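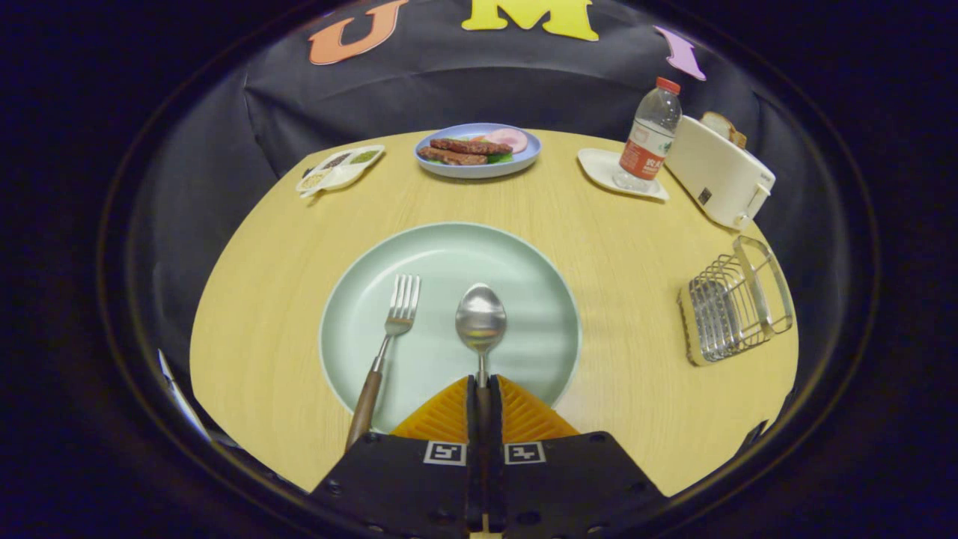
Unit 2: Writing a Place Setting Guide
Bonbridge Hospitality Certificate

A setting guide tells new staff where each item goes. Keep it to 2 pages. Start with the plate, then the flatware, then glasses — most readers work in that order.

Use the same word for the same item all the way through. "Side plate" on one line and "bread plate" on the next will slow people down.

Reading: Acharya, chapter 2.
Homework: write a guide for a lunch service, up to 380 words. Bring a printed copy.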